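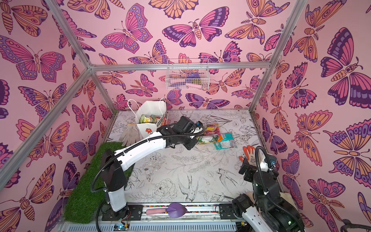

Burkach two-arm cell – gripper recall notice

Updated Friday, October 21, 2022. Please read before you power up.

Units shipped since May with the Proltasis gripper: fingers can let go on an e-stop. Whatever is in them drops. One customer got a bruised hand, no worse so far.

Affected: serials ending 23 to 40. Both arms, left and right. Older Siregar grippers are fine.

What to do – keep hands out of the cell, payload under 60 g, no blades or anything sharp in the grippers. Soft packets ok. 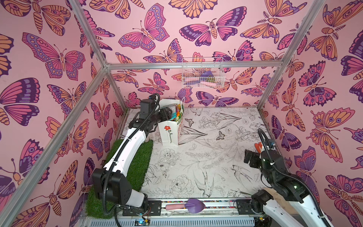
Replacement finger springs ship free from Asham, fitting takes one hex key. Dont reuse the old screws. Out of warrenty units covered too.

Questions or a stuck gripper: Amancay Ulloa, spare parts desk, ext. 700.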